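Home | About the Group | Members | Minutes | Standards | Contact

Print this page | E-mail this page

Bradgate Print Finishing Users' Group
Minutes of the Regular Meeting, Feb 5, 2025

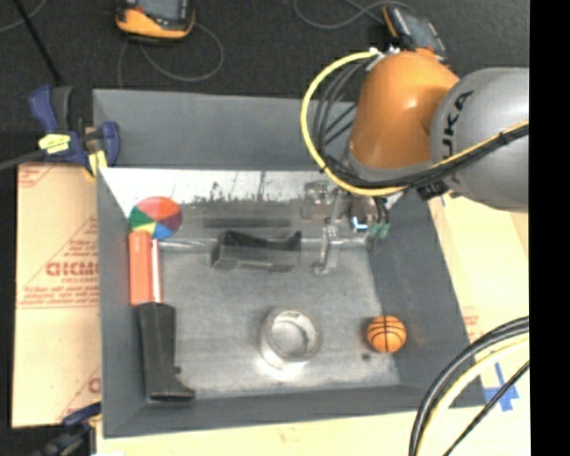

Present: Rukhsana Jafri (Chair), Danish Farooqui, Adeel Lodhi, Vendula Ševčík. Jhonatan Carhuamaca joined by telephone from item 3 onward.

The Chair called the meeting to order at 2 p.m.

1. Minutes of the previous meeting

The minutes of the October meeting were approved with one correction. Under item 5, "perfect binding" should read "saddle stitching." Mr. Lodhi asked that the corrected copy be sent to all member shops.

2. Matters arising

Ms. Ševčík reported that the revised safety sheet for guillotine operators had been sent to the printer and would be distributed with the next mailing. The section on changing blades now states that the main switch must be locked in the off position before the clamp is raised.

The question of shared storage for cover stock was carried over. The Murthy warehouse has not yet replied to the group's letter.

3. Replacement of the creasing machine

Mr. Farooqui presented the comparison requested in October. Two machines were considered, the Jisine creaser and the Urka creasing and perforating unit. Both were tested at the Bradgate shop with the same coated cover stock, grain running parallel to the crease.

The Jisine produced a clean crease on every weight supplied. Changing the matrix requires a hex key and removal of the side guard. The operator's table is small, and sheets longer than the standard cover have to be supported by hand.

The Urka accepts longer sheets and perforates in the same pass. Light cracking was noted along the fold on the heaviest stock when the narrow matrix was fitted. It did not appear with the wide matrix. Mr. Farooqui noted that the feed was louder than that of the present machine, and that operators had asked for ear protection during the longer test run of 2000 sheets.

Mr. Carhuamaca asked whether the perforating wheel could be left in place while creasing only. Mr. Farooqui replied that it lifts clear of the sheet by means of a lever on the operator's side, and that no tools are needed.

Mr. Lodhi stated that his shop seldom perforates covers and that the extra cost would be hard to justify on his account. The Chair pointed out that the machine is to be shared and that the ticket and voucher work sent out last year could have been kept within the group.

Moved by Ms. Ševčík, seconded by Mr. Carhuamaca, that a written offer be requested for the Urka unit, including the wide matrix and delivery to Bradgate. Carried, Mr. Lodhi abstaining.

4. Use of shared equipment

The booking sheet for the laminator was discussed. Several bookings were made and not used, and on two mornings the machine was left heating with no operator assigned. It was agreed that any booking not taken up within 16 minutes of the start time may be given to the next shop on the list.

Mr. Lodhi proposed that film left on the rollers be charged to the shop that last signed the sheet. The Chair asked for this to be put in writing before a vote is taken.

5. Waste and trimmings

Ms. Ševčík reported that 87 bales of trimmings were collected during the past year. The collector has asked that laminated offcuts be kept apart from plain paper. Mixed bales will be refused. Labels for the two streams will be posted beside the trimmers in each shop.

6. Operator training

Mr. Carhuamaca has offered to repeat his session on fold layout and grain direction for new employees. Shops wishing to send operators are to give their names to Mr. Farooqui. The session will cover letter fold, gate fold and cross fold, with time on the buckle folder for each participant. Members are asked to bring stock of their own.

7. Other business

The Chair noted that the counter on the wire stitcher has been reset without an entry in the log. Operators are reminded to record the reading before any reset.

Mr. Lodhi asked that spare suction cups for the folder feeder be ordered ahead of the spring catalog work. Agreed. Mr. Farooqui will place the order.

There being no further business, the meeting was adjourned.

Recorded by Vendula Ševčík
Approved for circulation: Rukhsana Jafri, Chair

Print this page | E-mail this page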